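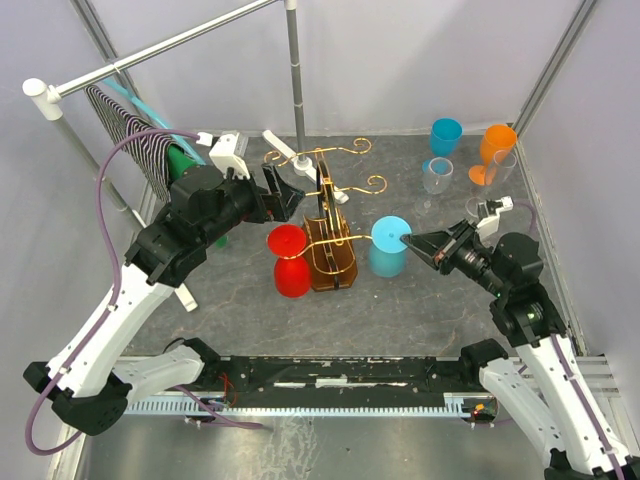
Halina Brzozowska y el arte de colgar las copas

Llego a casa de Halina con la idea de hablar diez minutos de copas y me quedo toda la tarde (¡culpa del té!). Lleva 11 años alquilando vajilla para fiestas con su pequeña firma, Pusis, y de colgar copas sabe un rato.

«Siempre boca abajo, con el pie arriba», me dice. «Y que los cálices no se toquen entre sí».

Le confieso que me encanta el portacopas de alambre dorado con base de madera, con esos ganchos rizados en las puntas, y que con una copa roja y otra azul me parece de lo más alegre. «¿De plástico? ¡Pues claro! En junio saqué más de 200 a un jardín y el cristal se quedó en casa», se ríe.

¿Y cómo se reparte el peso? «Una a la izquierda, otra a la derecha, y vas alternando. Mi socio, Przemysław, llena primero un lado y luego discutimos».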